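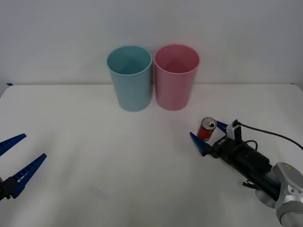

The Garnenex bench, with a small can held in the right gripper and the left gripper open.

Garnenex is a two-armed tabletop manipulator built in the Prallitz shared workshop. It is used for handling light household objects, mainly cups and drinks cans.

Construction

Each arm carries a gripper with two blue pointed fingers. The fingers are ribbed or slotted on the inner faces and were printed in the workshop. A small camera is mounted above the right gripper - its cable is left slack so that the wrist can turn freely. The bench has a matte white covering and stands against a pale grey wall. Power comes from a 48 volt supply.

Control

The arms are driven by Tasard, a control program written by workshop members. An earlier version moved one arm at a time and was dropped in July. Grip force is limited in software, as thin aluminium cans dent easily.

Operation

Members had logged 1509 runs when the first set of fingers was replaced. The present set is inspected after every 3000 closures. Arm positions are checked on Tuesday evenings against marks on the bench, and a joint is recalibrated if it is more than 5 mm out.

See also
Todorova gripper
Prallitz workshop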